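Gralter Wool and Delicates Wash, unscented
Made by Prundatero

Home / Laundry care / Liquid detergents / Wool and delicates

Bottle or refill pouch
In stock
Ships within 2 working days

Gralter is a liquid detergent for the clothes which you do not want to give to a strong washing powder. It is intended for wool, silk, soft cotton knits, and thin mixed fabrics. It has no perfume and no coloring, and it makes only a little foam, so the rinsing is short. You can use it in the sink or in the machine on a wool program.

We developed Gralter first for our own repair customers. They brought us sweaters that had become hard and small, and in most cases the sweater was washed with the normal detergent of the family, at the normal temperature. A repair shop can close a hole, but it cannot make a felted sleeve long again. So we started to give a small bottle together with the repaired garment, and after one winter people came back only for the bottle.

What it does in the wash

The liquid is close to neutral. Many ordinary detergents are alkaline, and this is good for towels and bed sheets, but wool and silk are protein fibers and they suffer from it. Gralter also contains no enzymes of the type that attack protein stains. For this reason it is not the best product for blood or egg. For these stains we advise you to ask a dry cleaner before you try something at home.

It contains no bleach and no optical brightener. A cream sweater will stay cream and will not turn to a bluish white. Dark colors may lose some dye in the first washes, as with any detergent, and we ask you to wash them alone until the water remains clear.
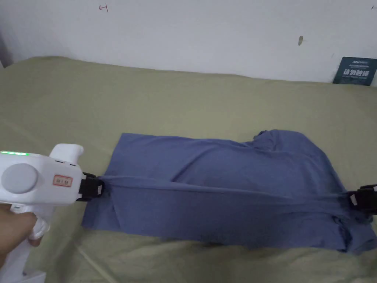 How much to use

For hand washing, one capful in a sink of cool water is enough. In the machine use two capfuls for a half load. We do not recommend a full load of knitwear, even when the drum looks large enough. If your water is very hard, add half a capful more. If your water is soft, try with less, and look if the rinse water is clear.

Please put the liquid in the water first and mix it with your hand, and put the garment in after. When the liquid goes directly on dry wool, it stays in one place and you need to rinse this place for a long time.

Washing by hand, step by step

Turn the garment inside out and close the buttons.
Fill the sink with cool or lukewarm water and add Gralter.
Press the garment under the water and leave it for ten minutes.
Press it again a few times with flat hands. Do not rub.
Let the water go, fill the sink again with water of the same temperature, and rinse.
Press out the water and roll the garment in a dry towel.
Lay it flat and give it the original shape.

The change of temperature is a more frequent problem than the temperature itself. A sweater which goes from warm water to very cold water can felt in one wash.

About wringing

Many of us learned from our parents to twist the clothes after washing. For a cotton dishcloth there is no harm. For a knit, the wet fiber is weak, and the twist makes the fabric long in one direction and leaves creases that you will still find after drying. The shoulder seams and the neck opening suffer first. A towel takes more time, but it takes the water out evenly. For a heavy cardigan you may need a second towel.

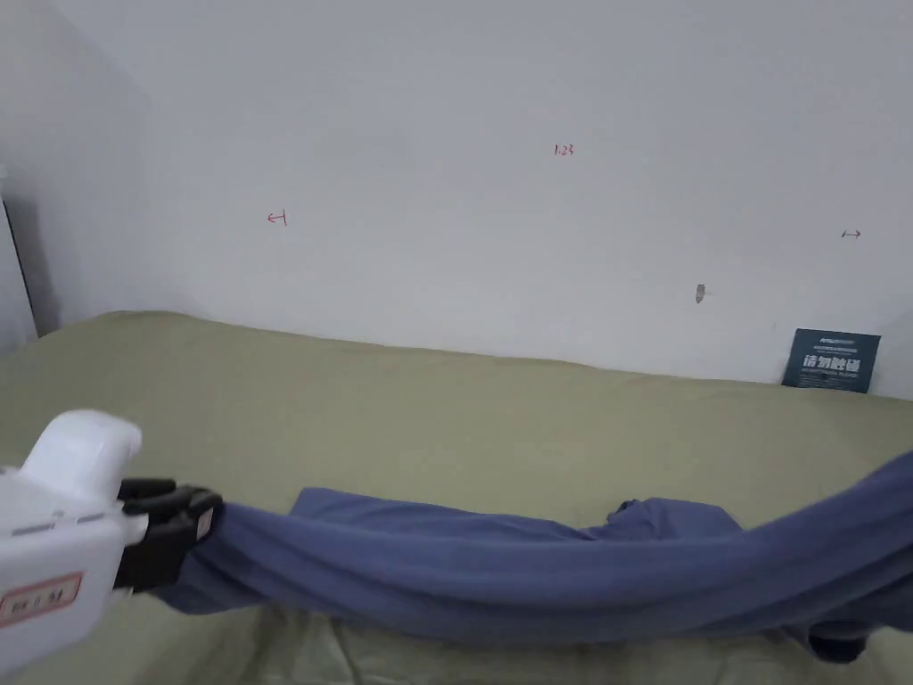
Reading time: 4 minutes

Drying and storing

Dry the garment flat, away from the radiator and from direct sun. A drying net over the bathtub works well, because the air comes also from below. Turn the garment once, after a few hours. If you hang a wet sweater on a hanger, its own weight will pull the sleeves down, and the points of the hanger will remain in the shoulders.

When you put your winter things away in April, wash them before, also the ones that look clean. Moths prefer fabric with traces of skin and food. Fold the knits and keep them in a closed cotton bag.

Sizes and refill

Small bottle, for travel: 50 ml
Standard bottle: 400 ml
Refill pouch: fills the standard bottle two times

The standard bottle is enough for roughly one season of weekly hand washing. The cap is the same on both bottles, so the dosing does not change. Keep the bottle closed and protect it from frost. If it became cloudy in a cold room, leave it in the kitchen for one night and shake it gently.

Good to combine with

Ikwood sweater comb, for removing pills before the wash
Hidayat drying net, folding, for bathtub or balcony

A note from the maker

"I am often asked if one can use hair shampoo for wool. In a hotel, yes, I did it also. At home I prefer something without perfume and conditioner, which stay in the fiber and make it heavy."
Inès Pruvost, Prundatero

Safety

Keep away from children. In case of contact with the eyes, rinse with plenty of water, and see a doctor if the irritation continues. Do not mix with other cleaning products.

Returns

Unopened bottles and pouches can be sent back. If a bottle arrives leaking, write to us with your order number and we will send a new one.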